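Workshop Tips: Memory Slots, Printed Panels and Rail Backstops
Oct 27, 2026

Seating memory in an older desktop

Shut the machine down from the operating system, switch off the supply and pull the cord. Hold the power button in for a few seconds. Lay the case on its side on a flat surface with the opening facing up, and touch bare metal on the chassis before reaching in. Repeat that last step each time you come back to the bench.

Look up the slot order before opening a new module. The order is often printed inside the side cover, and it is always in the service manual. Modules installed in the wrong pair of slots will usually run, but at reduced bandwidth.
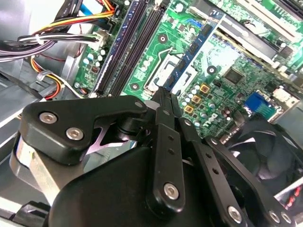 Latches cause more trouble than the modules do. Push each one outward until it stops, and do not force it past that point. On a Dell board with a pair of long parallel slots like these, the latches are blue-gray plastic and easy to pick out against the dark slot bodies, so check both ends of both slots before inserting anything. Match the notch in the module to the key in the slot. Press down at the two ends with even force until the latches close. If one end stays high, remove the module completely and start again. Pushing harder on the high end can crack the solder joints under the slot.

Blow dust out of an empty slot with short bursts of dry air, can upright. No brushes with metal ferrules. Keep fingers and tools clear of the processor socket and its retention lever the whole time.

Small printed parts on a flat panel

A printed panel with raised brackets and blocks is a convenient way to hold connectors, cable ends and test pieces at a fixed height. Ours started as a Gruvska shelf insert and has been redrawn several times. The points below apply to most flat panels in PLA or PETG.

Orient the print so the layer lines run across the direction of load on any bracket. A U-shaped channel that takes side force will split along a layer if the lines run parallel to the wall. Add a fillet at the base of each wall. Even a small one helps.

Slots come out undersized. Print a short test strip first with the slot at three widths, and cut the final panel file to the one that fits. Clean the edges with a flat needle file and wipe with a dry cloth. Striations on the face can be left alone unless a part has to slide across them.

Before mounting, set a straightedge diagonally across the back. A warped panel pulled flat by its screws will creep in warm weather and loosen. Reprint it with a brim.
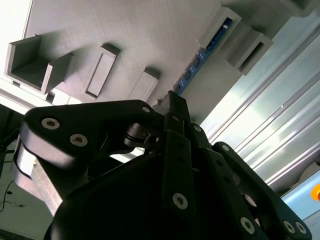
Mounting against aluminum extrusion

1. Wipe the grooves with a rag and isopropyl alcohol. Chips in the groove keep T-nuts from seating square.

2. Set the horizontal rail first and tighten it only enough to hold. Measure to it from the bench at both ends.

3. Hang the panel in front of the vertical extrusion and start all fasteners by hand. Sundico drop-in nuts turn more easily than the slide-in kind when the ends of the rail are blocked.

4. Tighten in a cross pattern. Use a washer under every screw head that bears on plastic.

5. Route cables behind the rail and tie them off with slack. Leave the last tie open until the panel has been removed and refitted once.

Polished extrusion throws glare back at the bench. Move the lamp to one side, or lay matte tape along the top face of the rail while working.

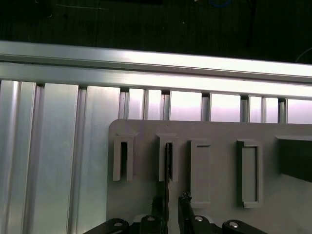

Gray plastic panel in front of vertical aluminum slats, with the horizontal rail above.

Recheck the fasteners after 17 days, then every May. Replace any plastic part that shows white stress marks at a screw hole.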